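Refunds and Trust in Online Game Shops

Project report, second term

1. What we set out to check

Game shops like to say that refunds are quick and fair. We wanted to know if players of Skumetow, a co-op farming game sold through the Clonano store, would agree. The game came out in December with its cross-play mode missing, and Clonano promised money back to anyone who asked within 3 weeks.

2. Method

We read 400 posts on the Bevon forum and sorted them by complaint. I have doubts about this. People who got their money without trouble rarely post, so the forum was always going to look angry. The store claims 2,000 refunds were paid. We found no way of checking that figure and have not used it in our results.
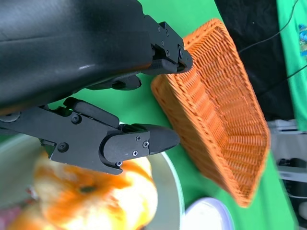
3. Results

Most complaints were about store credit. Players who had paid by card expected the money on their card, and the notice was vague on this point. Deluxe edition buyers were also told that opening the bonus items made them ineligible, a rule that appears only on the help page.

We also sent a survey to 100 members of the Meireles players' group. Too few replied for us to say much, and the replies read a lot like the forum.

4. Limits

The report covers one game and one shop. I would not trust anyone who used it to say that refunds in general are getting better or worse.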